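Danica Milošević
2026-10-29

Thread on why screen-printed shirts crack, and what cure temperature has to do with it. Plastisol ink only, water-based is a separate topic.

1/ Plastisol is PVC resin suspended in plasticizer. It does not dry. It stays liquid until heat makes the resin absorb the plasticizer and fuse into one film.

2/ The whole thickness of the ink has to reach fusion temperature. The surface gets there first. An undercured print feels fine to the touch and then splits in the wash.

3/ Dryer dials report air or element temperature. The ink is always lower. Use a probe laid in the wet ink, and log the peak.

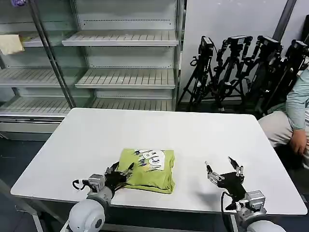 Block lettering on a lime-green tee, folded.

4/ Underbase matters too. White on a bright shirt is often printed in 2 layers with a flash between. Flash too long and the second layer won't bond to the first.

5/ Stretch test: pull the print slowly, let go, look for splits. Quick, but it misses borderline cases. Wash testing catches more. At Istel we pull 5 shirts from every run of 3000 and wash them before anything ships.

6/ Last March we had a batch fail after a belt speed change. Same dial setting, shorter dwell. Roughly 200 shirts went back through the dryer. Most passed the second time.

7/ Heavy cotton holds moisture, and the moisture takes heat away from the ink. In humid weather, slow the belt and probe again.

8/ Polyester is a different problem (dye migration). Will post on that separately.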